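Tesano two-arm cell: progress report to Jinside, February 2019

Work since December has concentrated on the upkeep of the cell and on making its set-up repeatable. Both arms have been re-seated on their mounts and the grippers realigned. The log stood at 3294 completed cycles when the maintenance period opened and at 3485 when it closed.

The cup and the orange square have been kept as the reference objects for daily checks, so that results can be compared with those in the previous report. Each check begins with the left gripper brought up to the lower side of the cup.
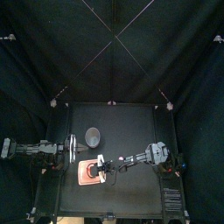
Cable routing at the wrists remains the principal concern. The present loops give enough slack for full travel but must be inspected every 300 cycles, and the interval will not be lengthened until the replacement clips from Murakami have been fitted. Of the budget for spare parts, 134 pounds is unspent, and we ask that it be carried forward.

The written procedure for gripper alignment is in draft and will be sent with the next report.

Magdy Kabbaj
Fimus project office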